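Jodska Bench Arm, two-arm model

Product code 1278
Supplied by Clukwood, Brostside

The Jodska is a pair of light arms on a bench frame, sold for small, repeated handling jobs: sorting tubes, moving bottles, loading trays. It runs from a normal wall socket and bolts to any flat top that will take the weight.

Can it do the job yet?

Some of it. Customers ask us this before they ask the price, so we keep the answer on this page and change it when the answer changes. The last update was in May.

Lifting a capped tube out of a rack and standing it in another rack is fine, as long as both racks are fixed down. Clear tubes are harder than coloured ones - the cameras lose the edge of the plastic under strip lights, and the grip can land too high or too low. A matt label helps a lot.

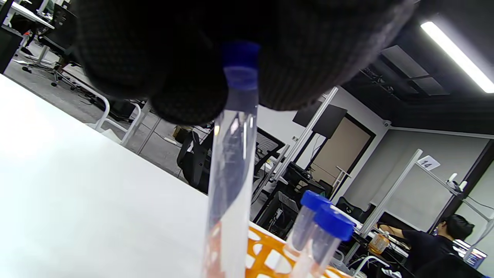
Screw caps are still slow. The arms will undo a cap in around 11 seconds if it was done up by hand, and may give up if it was done up tight. A person is quicker and will be for a while. We do not recommend the Jodska for open tubes with liquid in them.

Household chores come up as well. It will put cutlery in a drawer tray and wipe a flat worktop. It will not fold a fitted sheet, and we would not leave it alone with glasses.

Teaching a new job

You show the arms the movement and correct them as they go. Rosalinda Belmonte, who runs our training days, allows a morning for a simple pick and place and two days for anything with a lid. Racks, trays and bottles should be the ones you will really use.

In the box

Two arms with soft finger pads
Bench frame and fixings
Control unit and stop button
Spare pads, set of 11

Not included: racks, monitor, Dagdag wrist camera (sold separately)

Trials

Send us your own tubes or parts and we will run them on the bench at Brostside and tell you what failed. Ask for Gerardo Mangubat in sales. Trial parts are returned with the report.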